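Hovitgate: Limited Edition Blu-ray (Odoi)

Home > Resell > Movies > Horror & Thriller

Condition: used, very good
Price: $24
In stock: 3
Region: A

Okay, I'm biased, because I've been pushing this movie on people ever since I first caught it at one in the morning on a channel I didn't know we got. Hovitgate is a small, mean, rainy thriller set in a ferry town. A night clerk at the terminal starts finding the same suitcase in lost and found, over and over, each time tagged with the name of somebody who hasn't gone missing yet. It's a great hook! And for the first hour the movie just lets you sit there in that ticket office with her, listening to the heaters tick, and I was completely wrecked by it.

I'll be fair about the last act. It gets a bit silly once the harbor master starts explaining himself (he explains himself for a long time), and there's a chase on a car deck that clearly didn't have the money it needed. I still like it. The final shot makes up for a lot, and I'm not going to spoil it on a sales page. 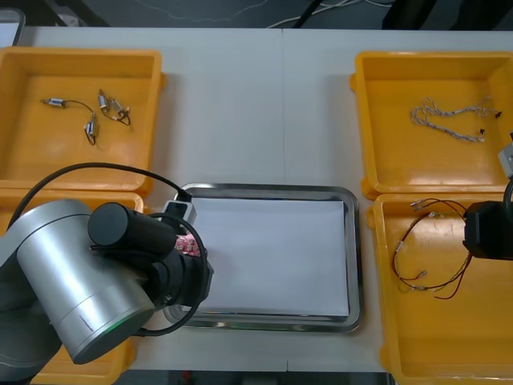

What you get

One Blu-ray disc in a clear case, with a cardboard slipcover and a reversible sleeve. Odoi only made 300 of these with the slipcover, and they went fast, so the ones that turn up now mostly come out of people's collections. That's where mine came from. The booklet is in there too, with an essay on ferry movies that I thought would be filler and then read twice.

Extras on the disc:

A 24-minute making-of, mostly the sound crew talking about fog horns
Commentary with the director and the editor, who do not agree about much
Deleted suitcase scene (watch it after, please)
Original trailer, which gives away far too much

How it looks and sounds

The picture is dark and grainy, and it's meant to be. If you have one of those TVs that smooths everything out, turn that off first or the terminal scenes look like daytime soap. The old DVD was a mess of gray blocks whenever anyone walked outside, and this is such a step up that I noticed a whole person standing at the back of the waiting room I'd never seen before. Gave me a proper jolt, too.

Sound is stereo only. I know, I know. I'd have loved a surround mix for the storm, but the stereo track is good and the dialogue is easy to follow at a normal volume. English subtitles are included and they're decent, apart from one spot where they spell the ferry's name two different ways.

Condition of my copies

I've played every disc start to finish, and all of them ran without a skip. The slipcovers have light shelf wear at the corners. One has a little sticker residue on the back that I couldn't get off without making it worse, so I'm knocking $10 off that copy. If you want it, write "sticker copy" in the order note and I'll refund the difference. 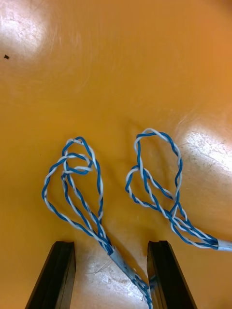 Eusebio Vallejo wrote to me that the commentary is the real reason to buy this edition, and that the argument over the car deck chase is more tense than the chase. He also thinks I'm too hard on the harbor master.

Maybe I am! I went back and watched his big speech again after that email, and it does play better if you already know who packed the suitcase.

If you liked this one

I also have Grurnongate on DVD, from the same director, made a few years earlier. It's slower and odder and most of it takes place in a single stairwell. I wouldn't start there, but if Hovitgate gets under your skin you'll want it sooner or later.

Shipping

Everything goes out in a padded box, usually the next working day. I don't ship discs in plain envelopes anymore after a bad run of cracked cases last November. Returns are fine if the disc won't play, just message me first.

Listing updated 14 September 2021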